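Home Archive Notes About Contact

2018-10-09
2 min read

Unit prices and the shelf edge

I have been keeping a spreadsheet of grocery prices since March. It has one row per purchase: store, item, net weight, shelf price, and price per ounce. The last column is a formula. I don't trust the one printed on the tag.

The reason is units. At the Riltex near my office, crackers are priced per ounce on one shelf and per pound on the next. Chips in multipacks are priced "per each," so a box of 20 small bags can't be compared with a large bag unless you read the net weight off the back and divide. Both tags are correct. They just don't help.

Hutum is better. All dry goods there use price per pound, and the figure is printed in the same corner of the tag every time. The type is small, but it can be read from a normal standing distance.

Package size changes are harder to catch. My sheet has 2,000 rows now, and sorting by item and then by net weight brings them out. The Kneževič wafers lost weight in the summer at the same shelf price. I would have missed it, as the outer dimensions of the pack stayed the same and the tray inside got deeper ribs.

Jasmina Radulović wrote to ask whether I correct for sales. I don't. I log what was paid and put an S in the notes column. If you filter out the S rows, the median for most items moves very little. Coffee is the exception, and I would keep two separate series for it.

Rupert Hubmann suggested scanning receipts. I tried it with Stitus for a few weeks. It reads totals well, but receipts don't carry net weight, so I was still typing the one number I needed.

Next job is the snack rows, which are a mess. I used "bar," "bars" and "snack bar" as item names in the same month, and the sort treats them as three products. I'll merge them by hand and then lock the item column to a list.
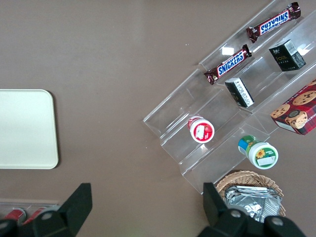
The list will need a rule for multipacks as well. I am leaning toward total net weight in the weight column and the pack count in the notes, which keeps the formula the same for every row.

Contact | © 2018 | Back to top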